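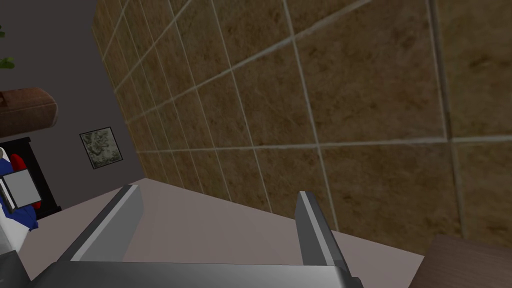
Brown stone tile, pale gray grout.

The Allowance

The contract covered the reading of one water meter, serial 2527, once a month for 40 months. Desta Fikre had signed it because it was the only contract Vesum had left in the district. It paid by the visit, and the visit took less than an hour if the lock was working.

The building had been a bathhouse, then a showroom for Flilteretti, then a bathhouse again under an owner called Zerouali, who lived abroad and communicated by invoice. The water had been shut off at the street before Fikre's first visit. The meter therefore read the same figure every month. She wrote it down, initialed the sheet and put the sheet in the box by the stairs, where a second person was supposed to collect it.

In March the figure went up by 3.

She checked the dial with a flashlight held at two angles, to rule out a parallax error. She tapped the glass. She went down to the street and put a key on the shutoff valve, which was closed and had paint across the stem. The paint was unbroken. She went back up and wrote the new figure in the column, and next to it, in the space marked Remarks, she wrote "Valve closed."

When she lifted the lid of the box by the stairs, the earlier sheets were gone. In their place was a slip of graph paper with a short message in pencil.

"Received with thanks. Please state units."

The units were printed on the form. She wrote "cubic meters" under the message, put the slip back and drove home.

The following month the figure went up by 3 again. There was another slip.

"Cubic meters are acceptable. Is the increase metered in or metered out?"

Fikre considered this in the hallway for several minutes. A meter of that type has a check valve and counts in one direction. Installed backward, it will either stop or run down. This one had an arrow cast into the body, and the arrow pointed into the building. She wrote "In," and then, since the form of the question seemed to require it, "Where does it go?"

She told Nuno Abreu about it at the depot. Abreu had held the contract before her. He was repacking a Gollix pump at the bench and did not stop.

"Did you answer the first one?" he said.

"Yes."

"I never answered. Mine asked for units too. I thought it was an auditor."

"What did yours read?"

"Same number every time. I left the slips where they were." He wiped the gland and reached for the next ring of packing. "You have to want a thing to flow, I suppose. Or somebody has to say what it's measured in."

"That isn't how a meter works."

"No," Abreu said. He tightened the nut a quarter turn and backed it off again.

She looked up the drawings. The pools had held 2000 cubic meters between them when the place was open, counting the plunge bath. At 3 a month it would take a good deal longer than the contract to fill them. She worked out the number of years on the back of an envelope and then threw the envelope away.
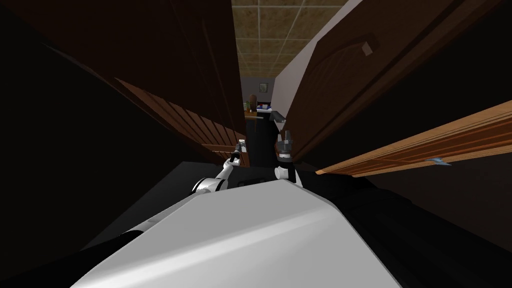

The way through, between the doors.

On 26th July she brought a bucket, a level and a dipstick marked in centimeters. She had not been asked to inspect the pools and the contract did not provide for it. The doors at the end of the corridor were swollen and she had to put her shoulder to one of them.

The main pool was dry. She laid the level on the floor of it and got a normal fall toward the drain. There was dust in the drain cover. She walked the perimeter and put her hand flat on the wall at each corner, and every corner was the same temperature as the air.

The plunge bath was dry as well. On the top step someone had left a chair and a towel, folded in thirds. The towel was clean.

She went back and read the meter. It had gone up by 3. She took the slip from the box.

"It is being kept for you. Please advise when required."

Fikre sat down on the stairs with the form on her knee. She filled in the serial number, the reading and the units. In the space marked Remarks she had room for one line. She thought about her knees, which were bad, and about the towel, and about the years on the envelope.

"Warm, if possible," she wrote, and initialed it.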